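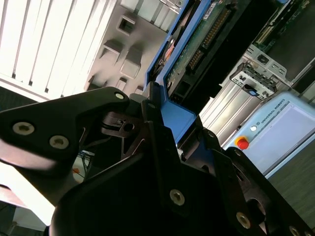

Blue drive carrier held at an angle, server chassis with exposed boards at upper right.

Home | Datasets | Hardware notes | Changelog | Contact

Last updated: October 8, 2023

# Dremley drive and bay parts set

## Summary

Dremley is a collection of close-range colour stills of computer hardware being handled at a bench. The main subjects are blue plastic drive carriers, a grey panel with raised openings, and the inside of an opened desktop tower. The set holds 2,626 stills in 2 folders. It was put together at the Flarilstead workshop for part recognition and for checking whether a carrier is lined up with its opening.

## Folders

- `carriers/` – carriers and other blue plastic parts, in the hand position or at the panel
- `towers/` – opened cases, boards, sockets, memory slots and cabling

A still goes in `carriers/` if a blue part is the nearest item of hardware, even when a chassis is also in view. Earlier releases used a third folder for mixed views. Its contents have been moved and the old paths no longer resolve.

## Panel views

The panel is pale grey with softly rounded top corners and stands upright. Its raised features are labelled `slot` whether they are closed rectangles or open-backed clips. We tried separate labels and dropped them, as our labellers disagreed too often at steep angles.

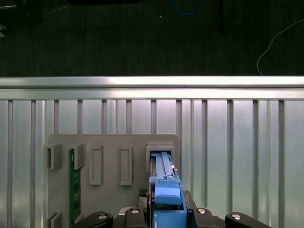

Blue slide entering the rightmost raised opening of the grey panel.

Only the part of a slide that can be seen is outlined. Do not extend the outline into the opening. The field `seated` takes `yes`, `no` or `unclear` and should stay `unclear` wherever the tip is hidden.

## Tower views

Labels in this folder are `board`, `cpu_socket`, `ram_slot`, `cable_bundle` and `case_metal`. Memory slots are outlined one by one where the gaps between them can be made out; otherwise the whole bank gets a single outline and the flag `grouped`.

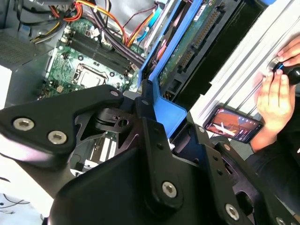 Green motherboard with CPU socket and RAM slots, power cables looping across the case.

Cables are the weakest part of the labelling. Each bundle is outlined as a whole and wire colour is not recorded. A single wire that leaves its bundle is left unlabelled unless it passes over a socket or slot.

## Known problems

- Many views are strongly tilted. Orientation has not been corrected.
- Around 200 stills in `towers/` are near duplicates, marked `dup` in the index.
- The label `case_metal` was applied loosely in the first batch – treat it as a rough guide only.

## Use

Labels are stored in Sekutora format, one file per still. The Gerlach converter reads them but drops the `grouped` flag. A corrected index is planned for November.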